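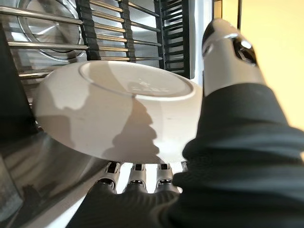
Home Tickets My Queue Docs Log out

Ticket 1735 - Wrist view pose estimate jumps when hand shadow falls on white dishes
Project: Mitby dish handling
Component: pose estimator, wrist camera branch
Status: Resolved, follow-up open

Reported
During bowl trials at the Cevthorpe kitchen, the estimated tilt of the bowl jumps between two values while the hand is holding it. The grasp policy then corrects for a motion that didn't happen. Plates in the steel rack are not affected. Only white ceramic, and worse when the bowl is bottom up.

Steps to reproduce
1. Load checkpoint 3106.
2. Replay any bottom-up bowl episode with the overhead light on.
3. Plot tilt against time. Jumps show up once the shadow of the fingers crosses the bowl wall.

Comment 1
Checked calibration first. Camera to wrist transform is fine, and so are the joint readings for the thumb and fingers. Not a timing problem either - delaying the image stream by one step changes nothing.

Comment 2
Looked at the segmentation masks. The mask is cutting the bowl along the shadow edge and treating the gray part as background. The ellipse fit then uses whatever outline is left. When the foot ring is in view it sometimes fits to that instead of the rim, hence the two values.

Comment 3
Tried raising the contrast threshold. It fixed the shadow cut but lost the bowl outline against the pale wall. Reverted.

Comment 4
Retrained the mask head using the Wilczyńska shadow method: render the hand from its joint angles, project its shadow from a random light direction, and paste that onto clean training images. Added 459 augmented bowl images. Foot ring now has its own label, so the fit can't mix it up with the rim.

Result
Replayed 241 held-out bowl episodes. No tilt jumps in bottom-up holds. Two episodes still drift slowly near the end, both with the glove covering most of the rim. Plate results unchanged.

Merged to the Grekton branch. Keeping the old mask head available until the December build.

Follow-up
Glove folds are not in the rendered hand model, so the pasted shadows are thinner than the real ones. Opened a separate ticket for the drift cases.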